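Old Dell, lid off

September 20, 2020

Quick one because I've got to be out of the house in a bit. Several of you asked how the old tower was getting on after I moaned about it in April. Slowly! But the side is off at last and I've had a proper nose round inside.

Background for anyone new – it came out of the Drerngate office clearance, where they were letting the lot go for 9 quid each. Mine had a sticker saying 148 on it and a strong smell of carpet. It sat under the stairs all summer. Plan is still to get it going as a plain machine for scanning the family slides, all 3,389 of them, and keep the total spend under 200. We'll see.

First job, look at everything before pulling at anything. I've learned this the hard way (the Hendier printer, never again).
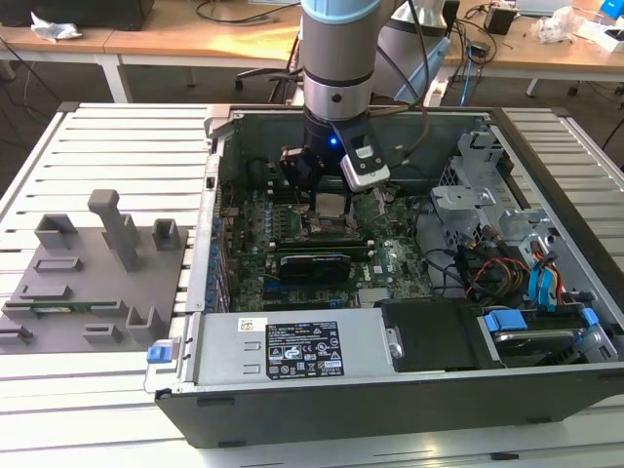
Tower on its side, hard drive down in the corner in its blue rails.

Things I like about these old Dells. Blue means you can touch it. Blue rails on the hard drive, blue latch by the power supply. Somebody sat down and thought about the person who'd have to open it up years later, and I'm gratefull to them. Compare that with my laptop, which is held shut with glue and spite.

Things I like less. The wiring. Red wires, yellow wires, all coming off round the drive cage in one big bunch and then flopping down into the case. Will tidy. Have bought a bag of reusable ties from Cleritz, far too many, will be tying up beans with them next year.

The graphics card is staying for now. Don't need it for slides, but it's there and I'm not paying for another.

Then the bit that matters, the processor socket. Nothing in it, just the metal frame and a lever at the side. Small square of pale old paste showing in there too, so that wants looking at before a chip goes anywhere near it. Went and read three different forum threads about cleaning and got three different answers, one of them very cross. I'm going with a lint-free cloth, the proper alcohol stuff and patience. No kitchen roll. No scraping with a butter knife, Dad.

Memory next. Two black slots along the top of the board. I've a couple of sticks in a drawer from the Tefera that died, no idea if they're the right sort, so that's this evening's reading. If they don't match I'll look second-hand before I pay shop prices.
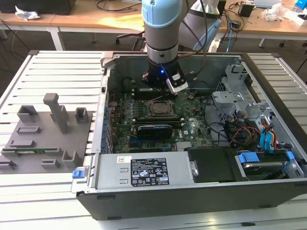 What's left to do

Clean the socket. Then find a processor that fits, which means getting the exact model off the board and not guessing like last time.

Sort the cables so air can get through. Might move the drive cage bunch over to one side, depends how much slack there is.

Read the label on the power supply properly. Tiny print, loads of symbols, I'll need my other glasses.

New hard drive? Undecided. The old one can stay in while I test, but I dont want the slides living on it with no copy elsewhere.

Also need to work out whether the slide scanner even talks to something this old. Probably should have checked that first. If anyone's got the same setup running, leave a comment with what you used, and please say which system you put on it.

Right, coat, keys, gone. More when the chip turns up.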